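3.2 Storage places in the play kitchen

The second part of the study looked at where children put play food when they were asked to tidy up. Earlier work in our group had treated the toy kitchen as a single location, and a tidy kitchen was scored simply by what was left on the floor. This hid a good deal of variation. A child who puts every piece of fruit in the refrigerator and a child who pushes the same pieces into the nearest opening both leave a clear floor, but they have not done the same task.

We therefore scored each storage place on its own. The kitchen used at the Lollness site is a light blue one-piece unit with a refrigerator and freezer on the left, a dishwasher, an open shelf for plates, and a microwave to the right of the shelf (Figure 4). Both the refrigerator and the freezer have gold handles. The refrigerator door also carries a printed shopping list panel with blank lines, which we left unfilled in all sessions.

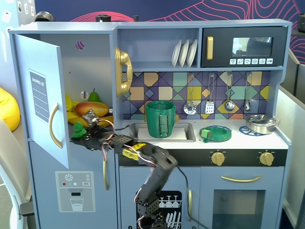 Figure 4. The play kitchen with the refrigerator open. Play fruit is stored in the compartment; the white plates stand on the open shelf.

Sessions were run by Salem and Pop between January and the end of the spring term. Each session opened with ten minutes of free play, after which the adult gave one instruction: "Please put the kitchen away." No storage place was named. If a child asked where something went, the adult answered, "Wherever you think it goes." In total 304 placements were coded by the first coder, and a second coder went through the same recordings without access to the first set of codes. Differences were settled by discussion.

Food items were coded as matched when they ended up in the refrigerator or freezer, and as unmatched anywhere else. We considered a stricter rule in which fruit had to go in the refrigerator and not the freezer, but dropped it. Households differ on this point – several parents told us they freeze bananas – and the printed ice and water dispenser on the freezer door may draw children to it for reasons unrelated to food. Plates were coded as matched on the shelf or in the dishwasher.

Of the placements coded, 49 were unmatched. Most of these were food items left in the microwave, often after a child had been "cooking" during free play. It is unclear whether these should count as errors. Hviid (personal communication) has suggested that a child may regard the cooking as unfinished, in which case the microwave is the right place for the item. We kept the original code but marked these cases separately.

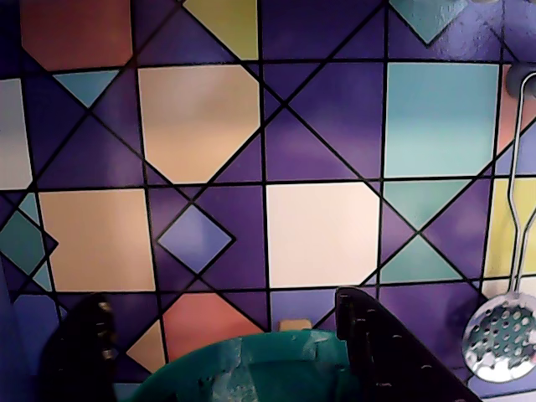

The room itself was kept the same from one session to the next, apart from small changes made by staff between visits. We did not score distance walked or time taken. Children who knew the kitchen from daily use were noted as such on the session sheet, and their results are given separately in Section 4.

Two limits of the coding should be mentioned. Items moved more than once were scored only by their final position, so a pear that went from the shelf to the refrigerator appears as one matched placement. The scheme also says nothing about how items were arranged once inside. A pile of fruit and a careful row receive the same score.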